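Wanatby Two-Person Dragon Costume
Item 242
Adult sizes | Rental or purchase

We stock this one because people keep asking for it, and we have our doubts about most of what the maker says. Wanatby calls it "parade ready." It's a decent dragon for a party. A parade is a long walk, and the person in back spends all of it bent over.

What you get: head with working jaw, body cover, 2 pairs of scaled leggings, 2 pairs of foot covers, and a tail that snaps on. Gloves are not included, whatever the hang tag shows.

Fit
The tag says one size fits all. We've heard that before. The front leggings are cut long and the back ones short, so put your taller person up front. Anyone with broad shoulders should try on the body cover in the store before paying a deposit.

The head
The jaw opens with a pull cord and closes when it feels like it. You see out through the mouth, so when the jaw drops shut you see very little. Wanatby says the head is "feather light." Wear it through two songs and then tell us about feathers.
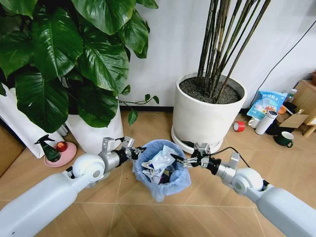

A-yeong Choo wrote to us that the head was fine once she stuffed a folded scarf in the crown, but that the tail came off every time somebody stepped on it, and somebody always did. She wore the front half at a school carnival in May and would rent it again, "just not the back end."

We sew the tail snaps down tighter on our rental copies now. Purchased costumes come as the factory made them.

Compared with the others
The Useck dragon costs less and looks it, with printed scales and a head that folds flat. The Biltholm is better made, but it's a one-person suit and very warm. If you only need a dragon for photos, the Hong hooded cape will do the job and you can sit down in it.

Cleaning
"Machine washable" applies to the leggings. Wipe the head with a damp cloth and hang the body cover up to air. Don't put any of it in a dryer.

Rental terms
Return within 14 days. Late returns lose the deposit. For group bookings ask for Geum-ok Shim at the costume desk.

Page updated 2026-03-27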